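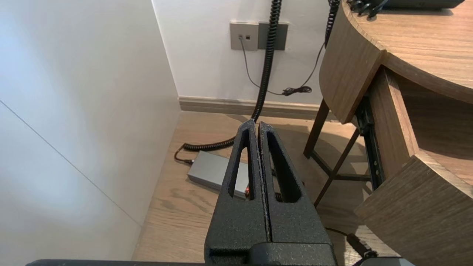 Vemudier Hard Oil, Clear Matt

Product code 2970

A clear oil for indoor wood. Use it on floors, shelves, table tops and bare or previously oiled furniture. It soaks into the surface and dries to a low sheen. It will not take over varnish, lacquer or laminate, so strip these first or choose a different finish.

Supplied in a tin with a resealable lid. Stir well before use and again halfway through the job. Do not thin.

Preparation

Sand along the grain and finish with 80 grit on floors. Furniture should be taken to a finer paper. Vacuum twice, then wipe with a dry cloth. Old wax has to come off completely or the oil will sit on top and stay tacky.

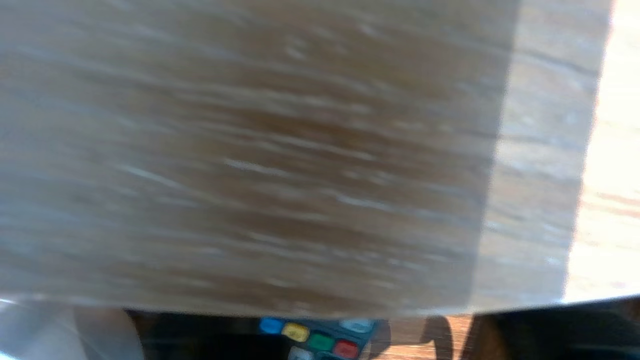 How many coats does bare oak need?
Two thin coats are enough for most oak. Add a third on table tops and in hallways.

Put the oil on with a short-haired brush or a lint-free cloth. Leave for 20 minutes and wipe off whatever has not soaked in. Allow a night between coats with a window open. Keep rugs off the floor for a week.

Oily cloths can catch fire by themselves. Lay them flat outdoors to dry, or soak them in water, before they go in the bin.
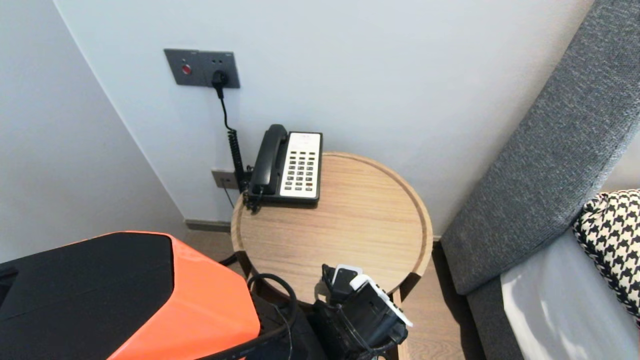

Product notes by Jayson Magbanua, Cleltholm Wood Finishes

We changed the tin in June. The oil inside is the same and the old and new tins can be mixed on one job. The satin version made at Plusthorpe is a different recipe and should not be mixed with this one.

Pale woods will darken slightly and look a little warmer. Try a patch underneath first, particularly on ash and maple. If you want to keep oak close to its bare colour, use Tavares Pale Base as the first coat and this oil over it.

For weekly cleaning use a damp cloth and plain soap. Ring marks on tables can usually be rubbed back with a fine pad and a few drops of oil. 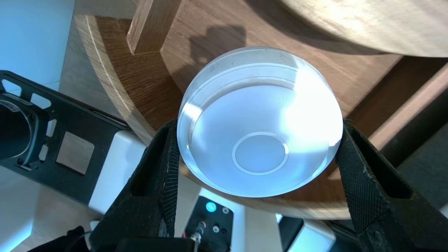 Clear disc with a domed, rounded rim

Storage: 3 years unopened, 2 once opened. Keep from frost.

Delivery: mainland addresses only. Collection from the Cleltholm trade counter until 4 pm.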